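About Drillside

We teach people to cook dinner. Drillside is a small cooking school on Paruvmont Street, up the hill from the old quarry road (that's where the name comes from, and yes, people do call us asking for drill bits). Our classes are for anyone who eats, which so far has turned out to be a pretty friendly crowd!

How we got started

Ghazal Babaei was teaching high school chemistry when she started having students over to make soup after exams. The students brought their parents, the parents brought neighbors, and before long her kitchen couldn't hold everybody and people were chopping onions on the back steps. She rented the ground floor of the Rezaei building that February, painted it herself, and put up a sign-up sheet. It was full by noon.

She still teaches the first night of every beginner course. If you come, you'll make rice with her, the slow Persian way with a crust on the bottom, and you'll probably burn one. We love that class. The smell gets into the stairwell and the tenants upstairs come down to ask what's for supper.

What our classes are like

Each course runs for six evenings, with 20 places. You cook at every session, from start to finish, and then we all sit down and eat at the long table. We don't do demonstrations where one person stirs and the rest take notes. You'll get flour on your shirt, you'll taste things too early, and you'll learn what "a medium flame" means on a stove that isn't yours.

We spend a whole evening on plating, too, and it's one of our favorites. A dark plate makes pale fish look wonderful and can swallow a stew, and a bright ring near the middle tells your eye where the food should stop. Bring a plate from home if you have one you've never known what to do with!

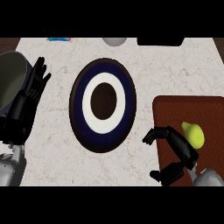 Our recipe library

We have 400 recipes in the binders by the door, and every one was cooked by a student before it went in. Some are typed up neatly and some are on the backs of envelopes. The Pistevis bean pie has three versions because the family couldn't agree on the dill, so we kept them all. Borrow a binder for the week, write in the margins, bring it back.

Who comes

New parents, retired bus drivers, teenagers about to move out, couples who want to stop ordering in. Kids from ten up are welcome with an adult. If money is tight, tell us when you sign up and we'll work out a price with you.

Visit us

Drillside Cooking School
177 Paruvmont Street, ground floor

The door is open from 4 p.m. on class days, and there's usually tea on. Ring the lower bell, the upper one is the dentist.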